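Buris council — two more gone over to the Grimano group

trovico_lad
July 1, 2023
So thats two councillors crossed the floor since December. Majority was thin anyway. Group leader says "no comment", great.
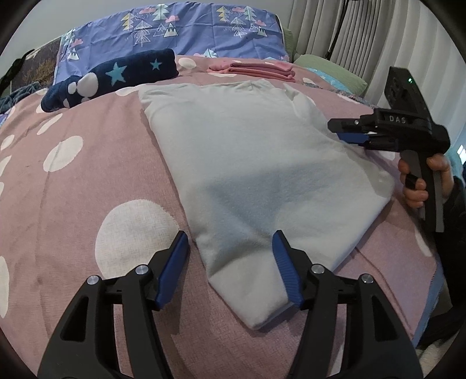

And both got in on the party leaflet, not their own name. Should be a by-election, simple as that.

ElIdrissi800
Disagree. You vote for a person. Mine won by over 300 and half the street couldnt tell you her party.

trovico_lad
Come off it. Stick her up as an independent and see.

hedge_end
Bit of both? Petition rule would do it — 10 per cent of the ward signs, seat goes to a vote. Wouldn't be hard to run.

ElIdrissi800
And who pays. Every sulk in the chamber would cost us an election.

hedge_end
Cheaper than two years of a hung council tbh. Budget vote is going to be a mess, they cant even agree on the bus money. 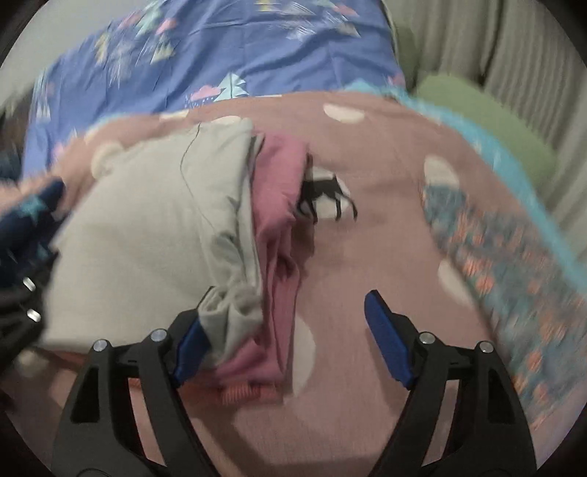

Grey cloth on the spotty blanket

trovico_lad
Bus money is why they went, I reckon. Trovico end got nothing agian.

ElIdrissi800
Then thats a decent reason to go isnt it

trovico_lad
Decent reason to resign and stand again. Not the same thing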